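Ticket: Bench cell 2, right gripper not holding width after power cycle
Site: Fledley
Opened by: Razia Farooqui
Assigned to: Kamran Rajput
Priority: Normal
Opened: March 28, 2023
Status: Monitoring

Razia Farooqui wrote:
Right gripper on cell 2 opens to full width when commanded but creeps closed while the arm is holding position over the table. Not every time. The left hand is fine. I get no fault on the pendant, only a position deviation warning in the log. Power cycled the controller twice. After the second cycle it homed normally and then did the same thing on the next pick. I've taken the cell off the Grisus job for now and left the parts out on the table so the pick positions can be checked.

Kamran Rajput wrote:
Can you send me the gripper log and tell me which parameter set is loaded? Also whether it creeps with the arm parked, or only when it's reaching out to the right.

Razia Farooqui wrote:
Log attached. Parameter set is the one from January. Parked, it stays put. I left it parked over lunch and the jaw width hadn't changed. It only drifts with the forearm rotated inward, the way it sits for the small block.

Kamran Rajput wrote:
That sounds like the cable and not the parameters. On this gripper the short lead between the back of the housing and the forearm has very little slack, and when the wrist rolls inward it pulls on the connector. If the encoder line drops out for a moment the drive re-references from wherever it thinks the jaws are. Please do the following with drive power off unless noted:
1. Unplug the lead at the gripper end and look for bent or pushed-back pins.
2. Check the retaining clip on the connector. It should click.
3. Plug back in, drive power on at low speed, and jog the wrist slowly through the full roll with the jaws open. Watch the encoder count, value should stay at 2000 with the jaws at the open stop.
4. Note the wrist angle if the count jumps.
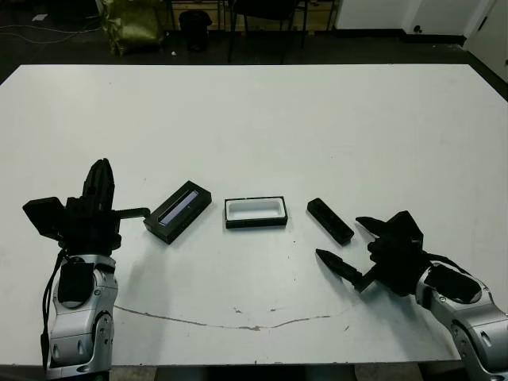
Razia Farooqui wrote:
Steps 1 to 4 done. No bent pins. The clip was not fully seated – I could wiggle the plug with one finger. Count was steady until the wrist got close to the small block position, then it jumped by 8 and came back. Reseated the plug until it clicked and repeated the roll. No jump on that run.

Danish Magsi wrote:
Adding to this as I was the last one in there. I swapped the jaws on the right side for the long pointed pair in January and had the plug off to do it. Probably didn't push it home. Sorry. The jaw swap is in the cell binder but I didn't write down that the lead had been disconnected.

Kamran Rajput wrote:
No worries. Danish, please add it to the binder entry. Razia, before you put it back on the job:
– Loosen the cable clamp at the forearm, feed a little more slack toward the gripper and retighten. Don't let the loop hang low enough to catch on a part.
– Redo the jaw reference with the pointed jaws on. The January set was saved before the swap, so the closed stop will be wrong as well.
– Save under a new name. Don't overwrite the old set.

Razia Farooqui wrote:
Clamp moved, reference redone, new set saved. Ran the small block pick at low speed and then at normal speed, no deviation warnings. The tray and the case positions didn't need touching up.

Pascual Gallardo wrote:
Can we have the spare lead in stock anyway? If the clip has been half latched since January it may be worn. Strömberg quoted us for them last year and I can reorder on the same number.

Kamran Rajput wrote:
Yes, order 2. I'll leave the ticket open until the cell has done a full week on the Grisus parts. If the warning comes back, swap the lead first and then call me.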